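Against the Tidy Bedroom

I have lived in 2 apartments in Plaltdale, and in both of them the bed did most of the work. It was table, desk and sorting station, and at night I moved everything over and slept on it. Magazines call this clutter. I call it rent. 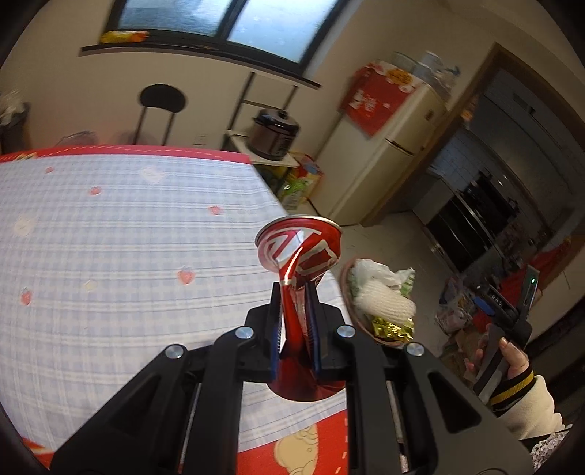 Iklow Tenants' Club, Home Pages

A crushed red can over strawberry-dotted sheets, a basket holding a plastic bag and a gold wrapper, the rice cooker within view -- I find nothing here to fix. Buy a bigger basket if you must. I'd spend the money on rice.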